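**Prendstead, October 2, 2023.** The company Prudotness opens today its first shop for natural skin balms, at 30 Egilsson Street. The shop will offer 61 products, all made in small quantities in the town.

"We have sold at markets for six years, and our customers asked us many times for a fixed place," said the founder, Somtochukwu Olaniyan.
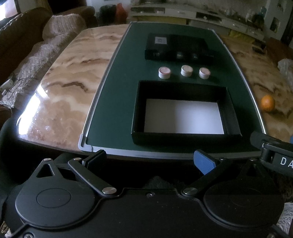 *Small round containers with a black box and an open tray, on a dark green mat.*

Entrance is free. For questions of the press, please write to Tanvir Siriwardena at the Prendstead office.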